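Lovmont Travel Prayer Mat

Pocket fold, washable, with built-in compass sleeve
Colors: Sage, Sand, Charcoal, Plum
In stock, ships from our Gikum warehouse

We have wanted to make a travel mat for years, and the Lovmont is the one we kept coming back to through all the samples! It folds down to the size of a paperback, slips into a coat pocket or the side of a backpack, and opens out to a full-length mat with room for a tall person to make sujood without their knees landing on the floor. If you've ever prayed on your own jacket in an airport corner (we have, many times), you'll know why that matters.

The top layer is a brushed polyester with a soft, slightly matte feel. Under it sits a thin foam sheet, and the bottom is coated with Fistex, a water-resistant backing that keeps damp grass and dusty tile from coming through. It grips well on smooth floors too. On thick carpet it can slide a little, so smooth it down at the corners before you start.

The fold took us the longest. Early versions had a crease right where the forehead rests, and it drove us up the wall. Now the creases run lengthwise first and then across, leaving the whole top section flat. After a few uses you'll be able to fold it without looking. The elastic loop is sewn into the bottom left corner, so start folding from the right.

The pattern is a plain arch with a narrow border, the same in all four colors. We kept it quiet on purpose, as a lot of you wrote to say that busy patterns pull your eye during prayer. Sage is the lightest in tone and shows shoe dust the most; Charcoal hides nearly everything, though it does pick up lint and cat hair. Plum is new this April and we love it!

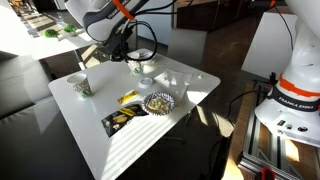

Paper cups with a leafy print on a white table.

What's in the pouch

One mat, one zip pouch with a wrist strap, and a small compass in its own sleeve. The compass points north, so you'll still need to know the direction of the qibla from where you are. A folded card with the bearing for 100 cities is tucked in behind it. Keep the compass away from your phone and anything magnetic while you take a reading, and hold it level.

Size and weight

Open length: long enough for most adults up to six and a half feet
Open width: 27 inches
Foam: single sheet, stitched at the edges
Weight: 15 ounces with pouch and compass

Care

Take the compass out first! Wash the mat cold on a gentle cycle with like colors, then hang it over a rail or shower rod with the backing facing out. No dryer and no iron, as heat makes the backing go tacky. For a small mark, a damp cloth and a drop of dish soap will do. The pouch can go in the same wash.

Which one should I get?

If you pray mostly at home and want something thick for sore knees, look at the Shirima padded mat. It's twice as thick and wonderfully comfortable, but it rolls up and won't fit in a bag. The Lovmont is for work, school, road trips, hiking, Umrah, and the trunk of the car. Plenty of families keep one of each.

Ordering for a group

Masjids, student groups and Umrah parties get a lower price on 20 mats or more, in any mix of colors. Put your group's name in the order notes. Orders placed before noon on Friday go out before the weekend, and everything else leaves the next working day. Unused mats can be sent back in their pouch for a refund or swapped for another color.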